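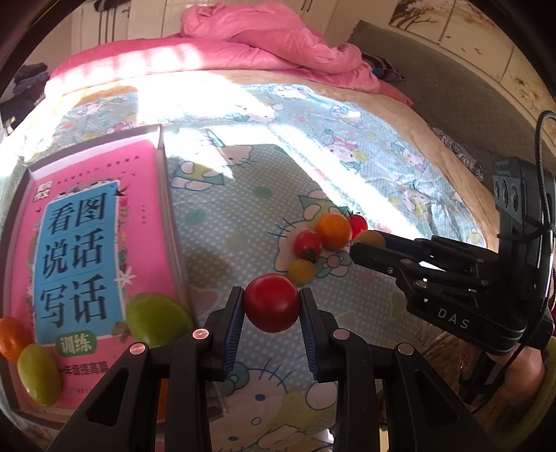
Red tomato between the blue pads, with the cherry tomatoes resting on the bedsheet beside it.

# Fruit sorting on a bed: gallery

Page maintained by Shivam Mishra for the Wultdale household sorting notes. The bed was used as the work surface, with a cardboard lid as the receiving tray. Produce is grouped by type and by size. Color is recorded but does not decide the group, as the cherry tomatoes in one household can run from yellow to deep red.

**Surface.** A mattress gives under load, and a round item will drift toward the lowest point of the sheet. Pull the sheet tight before placing anything on it. Small tomatoes are set down next to each other as a cluster, which limits drift. The large tomato is handled separately from the cluster and should be lifted only as far as needed to clear the fabric.

**Stems.** Leave the green part on any cherry tomato that still has it. Pulling it off can break the skin at the top, and a broken tomato goes to the kitchen the same day. Stemmed and bare tomatoes may share a group.

**Tray.** Any shallow cardboard lid with raised walls is acceptable. The Zenley list gives a minimum wall height of 2 cm, which is enough to stop a lime but marginal for a large orange on a tilted tray. Dusell trays are deeper and were tried in January; the walls got in the way when reaching for items in the corners. A flat book or card may be left in the bottom as a liner – remove it if the cover is glossy and the fruit slides.

**Order of placement.** Citrus goes in with the small items at the top of the tray and the large ones toward the bottom. Limes can fill gaps at the sides. Do not stack. A tomato may travel in the citrus tray if it has clear space on at least one side.
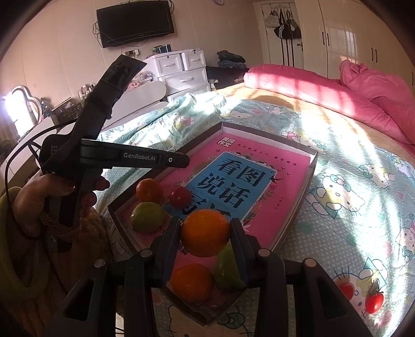 Large orange held in the tray over the pink book cover 看图说话. Mandarin, cherry tomato and limes in the same tray.

**Limits.** The Ogura sheet allows 12 items per tray in a single layer, or 20 if all of them are cherry tomatoes. A mixed tray should be kept well under that figure, because the large oranges take up most of the width.

**After sorting.** Slide one hand flat under the lid before lifting it off the quilt. Carry it level. Shake the sheet out over a hard floor – loose stem pieces are easier to sweep there than to pick out of bedding.

Corrections to group names go to Shivam Mishra. Tray measurements are listed on a separate page.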